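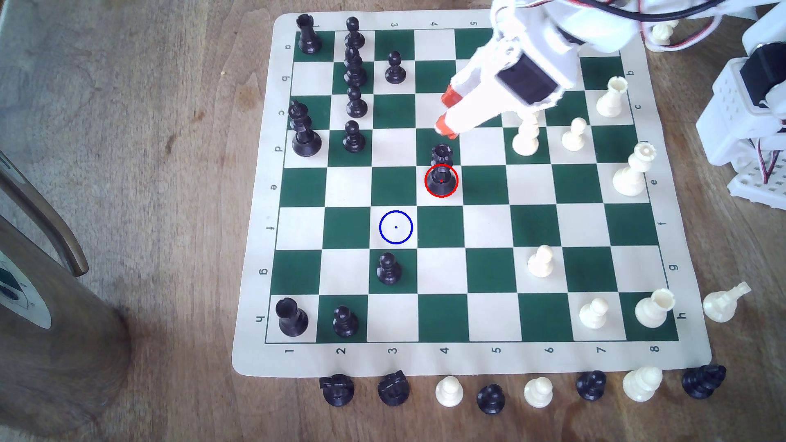
The Nalter roll-up board in green and cream, on a wooden tabletop.

Posted 2/7/23 by Hui-mei Chuang
Print this page | E-mail to a friend

Nalter Roll-Up Chess Mat, Green and Cream

I've been selling chess gear out of the Dulton shop for a fair while now, and if you walked in and asked me for one board to buy and be done with it, I'd hand you the Nalter. I've got one at home, one behind the counter and one living in the boot of the car next to the picnic rug. My partner thinks that's two too many. He's wrong.

Dark green squares, off-white squares, a nice wide cream border with the numbers and letters printed on it. I'm fussy about green boards – a lot of the cheap ones are that shiny lime colour that gives me a headache by move twenty. I can play on this one all afternoon, and I have!

The border is what people notice once they've used it for a bit. Captured pieces can sit on it if your table is small, and the coordinates are big enough to read without leaning over. If you've got kids learning to write down their moves, get them a board with coordinates. Mine learned in a week once I stopped making them count squares with a finger.

What it's like to live with

It rolls up with the printed side out. Please do it that way, as the other way makes the ends curl up like old toast. A new one will want to spring back a little when you first open it, so lay it flat overnight with a couple of heavy books on the corners. Don't iron it. A customer rang me last November to ask if he could iron it and I said no, and he rang back the next day to ask if I sold replacements.

For spills, wipe with a damp cloth and a drop of dish soap, then dry it off. Tea and coffee come out fine if you're quick. Red texta doesn't, and I'm sorry to say I found that out on my own board.

Pieces

The mat is sold on its own. If you need pieces, I'd go for the De Haan club set, which is weighted and has felt on the bottom so it doesn't skate about. The Drerkach pieces are lighter and cheaper and perfectly good for schools, but the knights look a bit like startled llamas (some people love that, and I've come around to it myself). Either set fits the squares with room to spare. If you already have a set at home, bring a king in and we'll try it on the counter board.

Weight and postage

The mat weighs 425 grams rolled, and goes out in a cardboard tube. I don't fold them, ever, so please don't ask me to squeeze one into a satchel to save on postage – the crease never really comes out.

Clubs and schools

We keep 70 in the shop most of the year and can get more in with a bit of warning. If you're after 100 or more, e-mail me first and I'll sort out a price. The biggest order we've filled was 1000 for a schools tournament, and my back still remembers carrying the tubes down the stairs.

Colours

Green and cream is the one I always have. Blue and brown come and go, so ring before you drive over. Returns are fine if it's still in the tube and hasn't met any texta.

Print this page | E-mail to a friend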